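Wevance Home Forum > Kitchens > Counters and Surfaces

Topic: Glossy dark countertop, regret or not?

gdalisay
Posted December 24, 2023

We are redoing the kitchen at our place in Vovcombe and my wife wants a dark polished top on the long counter. I want something matte and lighter. The quote for the dark polished one came in at $1,013 for the short run and the matte one was $517 more for the same length, so money is on her side. We have two kids who eat standing up at the counter every afternoon.

For people who have lived with a dark glossy surface for more than a year: how bad are the fingerprints and streaks? Does it scratch? Would you do it again?

Gerardo

wkubiak
Reply 1

I have had one for 8 years. Would not do it again. Every crumb shows and so does every swipe of the cloth. If you have a window or strong ceiling lights you will see the cleaning marks from across the room. The surface itself has held up fine, no chips, two light scratches by the toaster. It is the look of it between cleanings that wears on you.

My sister has the same thing in a kitchen with one small north window and she loves hers. So a lot depends on the light.

teo_estrella
Reply 2

Disagree with Wanda. Dark gloss is the easiest surface we have owned. You see the mess, so you wipe the mess. On our old speckled one I would put my hand down in dried juice that had been there for days.

Snack time on a dark brown top: 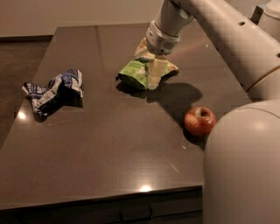

Snack bags and an apple on the dark brown top. Note the glare spots.

I wipe with a damp cloth and then a dry one. The dry one is the step people skip. It takes 58 seconds, I timed it once to win an argument with my brother.

wkubiak
Reply 3

Teodoro, those glare spots are exactly what I mean. I would be looking at those all day.

And 58 seconds times every meal and every snack adds up. With kids you are wiping six or seven times a day.

khoi.p
Reply 4

I install these for a living, mostly apartments. Some things to ask before you sign anything:

Ask what the front edge looks like. A rounded edge hides small knocks better than a square one, and it is kinder to kids' foreheads.

Ask where the seams will fall. On a dark polished surface a seam picks up light and you will notice it. On a long counter try to get it away from the spot where you stand most.

Ask for a sample at least the size of a dinner plate and keep it for a week in the real room. The little chips in the showroom tell you nothing about glare.

On scratches, the gloss does show them sooner than matte. Matte has its own trouble, mainly grease that sits in the texture. I have gone back to matte jobs in September that were put in that spring and they already had a dark patch by the stove.

Khôi Phùng

gdalisay
Reply 5

Thanks, this helps. The seam question had not come up at all. I called Espiritu, who did the quote, and they said the seam would be "wherever it needs to be." Will push on that.

What about the cabinets underneath? She wants those dark too. I am worried the whole wall turns into a cave.

honeylyn_dp
Reply 6

We went dark on dark and it is fine as long as the wall behind is pale. We looked at a lot of kitchens before deciding, and the ones that felt heavy all had dark tile going up the wall as well. Plain beige or cream paint behind the counter does most of the work.

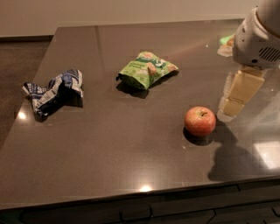

The other thing I would say is to go easy on handles. We have recessed pulls and nothing catches your pocket when you walk by. They do collect crumbs, so run the vacuum brush over them when you do the floor. And pick a floor that is not the exact same shade as the cabinets, or you will be stubbing your toes in the evening.

As for cleaner, we tried the Jendach spray that everyone here talks about and went back to dish soap and water. I could see no difference.

teo_estrella
Reply 7

The Jendach is fine if you use two squirts and not ten. Too much leaves a film and then people blame the counter.

honeylyn_dp
Reply 8

I used two. Still a film. We have hard water, maybe that is it.

wkubiak
Reply 9

Hard water is a big part of it here too. Gerardo, what is your water like?

gdalisay
Reply 10

Hard. The kettle is white inside after a month. I will get the bigger sample and leave it by the sink, and let the kids at it for a week before we sign.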